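Subject: Re: [wallpaper-paste] Pattern repeats and the short wall
Date: 10/15/16

Hi all,

So glad this came up again, because I have been dying to talk about drop match paper! On Thursday night someone wrote:

> I measured the wall, divided by the width of the roll, and ordered
> exactly that many. Now I'm one strip short and the shop has no more
> from the same batch. Is a different batch really so bad?

Yes, sadly, it can be. I papered my back bedroom in a Steiner floral years ago, ran out behind the door, and bought one more roll from a later batch. In the store they looked like twins. On the wall, with afternoon light coming in sideways, the new strip was a shade pinker than its neighbor and I saw it every single time I walked in.

What I do now is work out the repeat first. With a 14 inch repeat you can lose most of that on every strip, and on a drop match you can save a lot by cutting from 2 rolls at once – odd strips from one, even strips from the other. It feels fussy for the first ten minutes and then it's wonderful. Big insects and birds are the hardest, since half a wing at the ceiling line looks wrong in a way that half a leaf never does.

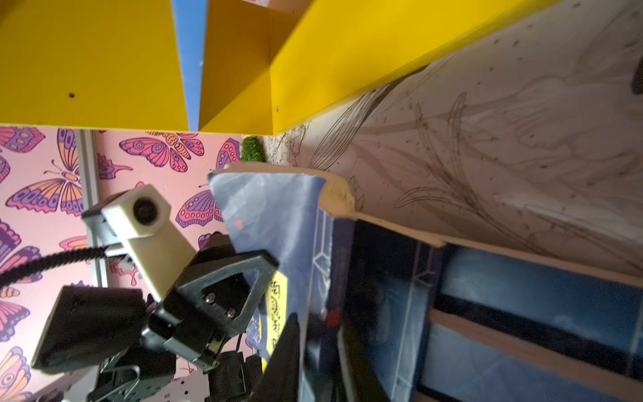
Altness wrote back that butterflies are easier than birds, as they can face any direction and a bad join near the baseboard hardly shows. I'm coming around to that! I would still start with a full motif at eye level and let the top and bottom land where they like.

Corners next. Please don't wrap a whole strip around an inside corner. Cut it so a half inch turns, hang the offcut on the next wall with a fresh plumb line, and let it overlap. You'll lose a sliver of pattern, and on a busy print like this one on three walls it disappears into everything else.

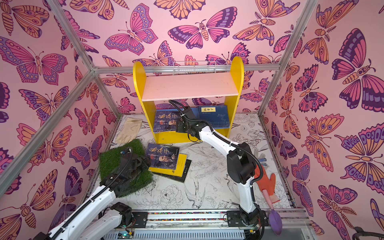 PASTE, AND HOW LONG TO WAIT

I've switched to the Proketti ready-mixed tub and I love it. Brush it on, fold the strip in on itself, and give it the full soak on the label. Mine used to bubble when I rushed. If you have Helley paper, test a scrap first – mine stretched a little and I had to trim again.

Does anybody have a good trick for behind radiators? I have a hall to do in November and I can't wait to get going.

2 replies | 2,542 views

Recent in this list:
Lining paper, yes or no
Getting old paste off a ceiling
Seam rollers on raised prints
Re: Painting over vinyl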